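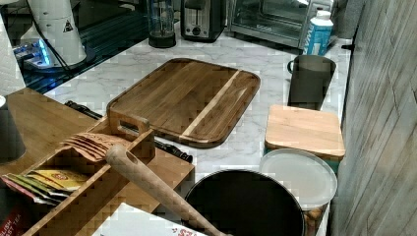

A kitchen counter with a toaster, a cutting board and some tea. Could a robot tidy it?

Can Robots Do the Chores Yet?

You may have seen a video of a robot folding a shirt or picking up a cup. It looks easy. So why don't most homes have a robot that puts the dishes away?

The short answer is that robots can do some chores, slowly, some of the time. The long answer has to do with how messy a kitchen is.

Chores robots already do

Robot vacuums have been cleaning floors for years. A vacuum has a simple job. The floor is flat, and the robot only needs to roll over it without getting stuck. It does not have to pick anything up and decide where it goes.

In factories, robot arms lift, weld and paint. They are fast and strong, but the work is set up for them. A part comes down the line in the same spot, facing the same way, again and again. If you turned the part upside down, many of those arms would not know what to do.

Why a kitchen is hard

Look at the counter at the top of this page. The cutting board has a long black tool partly underneath it. To pick up the board, a robot has to work out where the board stops and the tool starts. It has to find a good place to grip. The hole in the board makes a handle for a person. A robot has to learn that.

The blender jar is a problem too. Light passes through clear things, so a camera can have trouble finding their edges. Shiny metal reflects the room, and a robot can mistake a reflection for a real object.

Then there is the tea. Paper packets are thin and they bend. You can pull one out with two fingers and leave the rest alone. If a robot squeezes too hard, it crumples the packet. If it squeezes too softly, the packet slips.

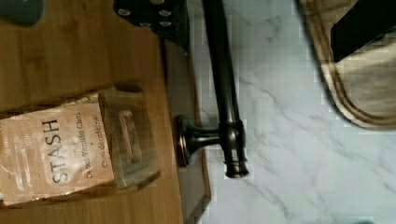

Photo: Wiltari / Liesbeth De Smet

A faucet takes a different kind of grip from a box of tea. It is long in one part and round and flat in another, and one end can be heavier than the other. Pick it up in the wrong place and it will tip. You know this from handling lots of things since you were a baby. Robots have had much less practice.

How robots practice

One way to teach a robot is to steer it by hand while it records every move. Wilson Correa teaches robots this way at Wiltari. His team has recorded 3094 tries at clearing a counter.

"Children ask me if the robot gets bored," he says. "It doesn't, but I do."

A computer then looks for patterns in all those tries. After that, the robot has a go on its own. It may do well with a box it has practiced on and then fail when the box is lying on its side.

So, when?

It depends on the chore. Wiping a flat table is easier than loading a dishwasher. Moving one box is easier than sorting a whole counter. Homes also have pets, stairs and small children, and a robot must be safe near all of them.

For now, you will still have to put away the cutting board yourself.

Words to know

Gripper: the part of a robot that holds things, like a hand.
Sensor: a part that lets a robot measure something, such as light or pressure.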